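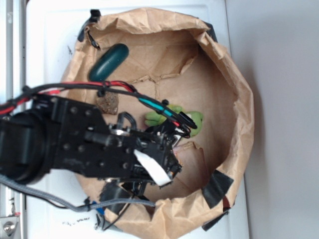
Grellus Bag-Picking Kit

Hi, I'm Marit Ekström, and I put these kits together myself! The Grellus is a small bench kit for recording picking examples, for people who want their arm to learn how to get things out of a bag (a much meaner job than getting them off a tray, as anyone who's tried it will know).

I started on this because every set of examples I could find used nice stiff bins. Paper bags sag, crease and fold over whatever you're reaching for. So I tape mine open onto a white surface with black tape, drop in a mix of odd things and start recording. A soft green toy, a little brown block with a rough spongy feel, something capsule-shaped and rounded in dark teal – all different to grip, and that's the whole idea.

What you get

Top camera bracket, clamp and cable
Foot pedal for starting and ending each take
Pack of brown paper bags and a roll of black tape
Bag of mixed objects, hard and soft
Recording software on a memory stick, plus my set of 3704 sample takes

The arm and gripper are not included. Nimal Siddiqui wrote the software and it talks to the Jesari arm straight away. For anything else you'll need to fill in the settings file, and he's happy to help by email.

A few tips from my own bench

Move the objects between takes, even if it's only a nudge. My first batch was 1661 takes with everything in nearly the same spot, and the arm learned that spot beautifully and nothing else! I also keep the fumbled grabs now, marked as misses with a double tap of the pedal. Swap the bag when the paper gets too soft to stand up, but don't be fussy about creases or small tears. I like those in the mix.

Check your cables before a long run, too. You want enough slack for the wrist to turn all the way down into the bag.

Orders

Kits ship within seven days. Spare bags, tape and objects are sold separately, and if you'd like a different colour of toy in the mix, put a note on your order and I'll see what's on the shelf.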